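So I've spent the last couple of weeks swapping grippers on the arm, and I have opinions! Too many opinions, according to Daryna, who has had to hear all of them over lunch.

The short version is that we had 2 candidates. One is the Hudden, which is the parallel kind, two flat jaws that slide together and apart. The other is from Trollavska and has curved fingers on pivots, so it closes more like a beak. On paper the Hudden should win (it's stronger, the jaws stay lined up, and the manual was written by somebody who likes people). I went in pretty much expecting to write a post saying "buy the Hudden" and be done by April.

Then we started picking things up off the floor.

The floor is where most of our jobs happen, and it's a really annoying place for a gripper to work. It's carpet, for one thing. The flat jaws come down nice and square and then you need to be dead on with the height, or else they push into the pile and the arm faults out. I did 50 picks with the Hudden on small stuff, mostly marker caps and bits of foam, and it dropped or missed 7 of them. Not terrible! But every one of the 7 was a height thing, and I was babysitting it the whole time.

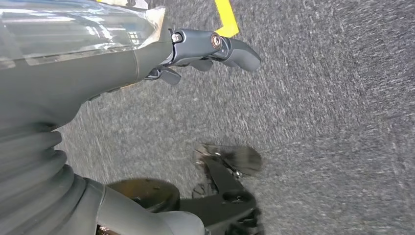
With the curved fingers you get a bit of forgiveness. The tip can come in at a low angle and sort of scoop, and if you're a hair too high it still catches the edge of whatever you're after. Same 50 picks, 2 misses, and both of those were me typing the wrong offset late at night. I then got carried away and ran 200 more over a long afternoon, changing the approach angle as I went, and the shallower ones were better nearly every time. I wish I'd kept cleaner notes on that part. There's a page in my notebook that just says "lower, lower, too low."

Things I don't love about it: the grip force setting is a mystery number with no units, and it's slow to open. Zakhar also pointed out that the curved tips are lousy at holding anything thin and flat. He handed me a sheet of cardstock to prove it and yes, fine, he was right, it spun around like a weather vane. For that the Hudden is still miles ahead.

The controller side was easier than I feared. We're on the Prokopenko box for everything, and it took both grippers with the same cable and a different profile. The only snag was that it kept the old tool length after the swap, so my first move with the new fingers was a lot closer to the carpet than I'd planned. Reset your tool length, people. Write it on your hand.

For now the Trollavska stays on and the Hudden goes on the shelf where I can grab it for paper and card. Next I want to try the soft pads that Prunwood sells, if I can work out whether they fit over a curved tip or only a straight one. The drawing on their site shows neither. If you've put them on something with a bend in it, please leave me a comment!

Recent posts
Cable ties, velcro, or just tape?
Teaching the arm to put things down gently
My Prokopenko profile settings, finally cleaned up
Why I stopped mounting the camera up high
A very long afternoon with a torque wrench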